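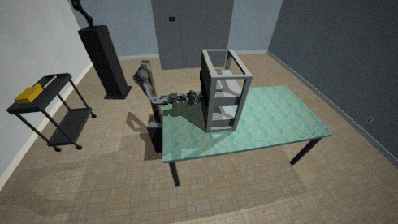

Okay, week two, color names! I want you all to get pickier about how you write colors down. Take a tabletop like the teal one here, with its lighter and darker sea-green patches. Is that one color or several? For your notebooks, write the main color first, then the patches.

12 shares

Same goes for walls, by the way. I once labeled a swatch "blue" and had no idea a month later which of my 10 blues I meant (ugh).

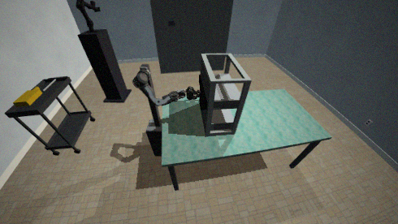
So add a second word every time, like slate or dusty. 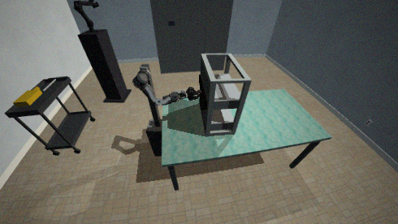

Mwajuma Muli wonders if paint-store names count. Sure, if you write the plain color next to them!

2 comments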